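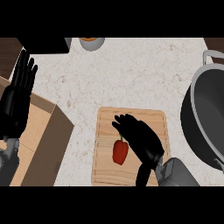 ## 4. Setting up a member for resistance training

This section applies to the Plunis cable trainer and to the Votum console supplied with it. Section 3 (assembly and levelling) must be complete before a member uses the equipment.

### 4.1 Creating a member profile

1. Switch on the console and wait for the start screen.
2. Select **Members**, then **New profile**.
3. Enter the member's name, year of birth and height in centimetres.
4. Select a program level. New members begin at Level 1, whatever their previous training.
5. Ask the member to choose a four-digit PIN and enter it twice.
6. Press **Save**. The console returns to the member list.

**Note:** The console stores up to 4,000 completed sessions. When the memory is full, the oldest sessions are overwritten. Centres wishing to keep earlier records should export them first (see 7.2).

### 4.2 Adjusting the seat and handles

1. Lower the seat fully before the member sits down.
2. Raise the seat until the member's feet rest flat on the footplate and the knees are level with the hips.
3. Pull the locking pin, move each handle carriage to shoulder height and release the pin. A click is heard when it engages.
4. Check that both carriages show the same number on the column scale.

**Caution:** Do not move a carriage while the cable is under load. Keep fingers clear of the column slot.

### 4.3 Strength assessment

The assessment sets the starting resistance for all exercises in the program. It should be supervised by a qualified trainer and carried out after a light warm-up.

1. From the member's profile, select **Assess**.
2. Ask the member to perform three slow pulls, resting when the console prompts.
3. If a pull is uneven or the member stops early, select **Repeat**. The console keeps only the repeated result.
4. Review the suggested resistance. A trainer may lower it by hand – it can be raised only after the first full session.
5. Press **Accept**.

**Caution:** Stop at once if the member reports chest pain, dizziness or sharp joint pain. Do not resume without medical advice.

### 4.4 Error 809

Error 809 means that the two cables are reading different tensions. Release both handles, wait for the display to clear and repeat 4.2, step 4. If the error returns, place the equipment out of service and contact your Hetine service centre.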